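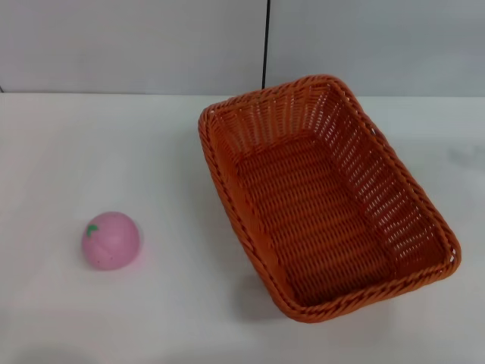 Publié par Hélène Gosselin, avril, 14 h 20 | Section Perception et planification

Rechercher dans le forum Recherche avancée OK

Ce site utilise des cookies pour mesurer l'audience. Accepter / Paramétrer

Sujet : pose de dépose mal estimée, panier tressé à paroi ajourée

hgosselin
Bonjour. Tâche : saisir la balle rose et la déposer dans le panier orange. La politique de saisie ne pose pas de souci. Le problème vient du point de dépose, calculé par notre module (nom interne : Elen) comme le centroïde du nuage de points segmenté « panier », décalé vers le haut de la hauteur du rebord. Sur ce type de vue, panier en biais, le centroïde tombe trop près de la paroi extérieure gauche. La balle touche le rebord une fois sur trois et repart sur la table.
Segmentation 2D propre, calibration main-œil refaite hier. Fusion sur 3 images de profondeur.

m_boychuk
Les parois du fond et de droite sont ajourées. Le capteur renvoie un mélange de points sur les brins et de points derrière, ton filtre statistique en supprime la moitié, et il ne reste que la paroi gauche, tressée serré. Le centroïde suit. Affiche la densité par paroi avant et après filtrage.

hgosselin
Fait. Avant filtrage, répartition correcte. Après, la paroi de droite a presque disparu. Rayon de voisinage réglé à 3 mm.

m_boychuk
Donc voilà. Passe le rayon à 8 et relance.

n.benedetti
Pas d'accord avec l'approche. Augmenter le rayon va garder les points volants entre le panier et le mur, et le biais partira dans l'autre sens. Le centroïde d'un conteneur ouvert est un mauvais estimateur de toute façon. Il faut ajuster un rectangle à coins arrondis sur le rebord seul : la bande tressée du haut est continue et plus épaisse que les brins des parois, la profondeur devrait y être exploitable. Point de dépose = centre du rectangle. L'orientation vient avec.

m_boychuk
Ça suppose que le rebord est entièrement visible. Dès que le poignet passe devant, l'ajustement décroche.

n.benedetti
Tu l'estimes avant la saisie, bras hors champ, et tu gardes la pose. Le panier ne bouge pas pendant l'approche.

m_boychuk
Le panier ne bouge pas tant qu'on ne le pousse pas. J'ai des journaux où il se déplace de 2 cm au contact. Garder une pose périmée, je ne signe pas.

janaka_h
On a les deux cas chez Bullcombe. Pose gelée avant saisie, puis vérification au-dessus du panier par corrélation sur le masque 2D. Si l'écart dépasse le seuil, on réestime. Coût : 72 ms par vérification sur notre machine.
Autre point, attention à la table blanche. Sur une surface mate et uniforme, le stéréo passif n'a rien à apparier et le plan ondule. Le RANSAC part de travers et la hauteur du rebord est fausse.

hgosselin
Caméra active, donc le plan est correct. Résidu vérifié.
J'ai codé l'ajustement du rebord : masque érodé, points à plus de 60 % de la hauteur max, enveloppe convexe, rectangle minimal. Rejeu hors ligne sur 311 prises enregistrées : point de dépose dans l'ouverture, avec la marge du rayon de la balle, pour 214 d'entre elles avec l'ancien module et 298 avec le nouveau.

anjana.m
Les 13 restantes ?

hgosselin
Neuf occultations par le bras. Les quatre autres, le masque englobe l'ombre au pied du panier, côté gauche.

anjana.m
L'ombre est dans le plan de la table, ton seuil de hauteur aurait dû l'éliminer. Regarde si tu seuilles avant ou après la transformation dans le repère table.

hgosselin
Avant. Je corrige.

m_boychuk
Je maintiens que le rayon à 8 aurait suffi pour ce panier-là.

n.benedetti
Pour ce panier-là, à cet angle-là. Lance le rejeu et poste les chiffres.

hgosselin
Seuil déplacé après la transformation : les quatre cas passent. Reste l'occultation, je prends la vérification de Janaka. Branche poussée, paramètres dans le fichier de config de la tâche.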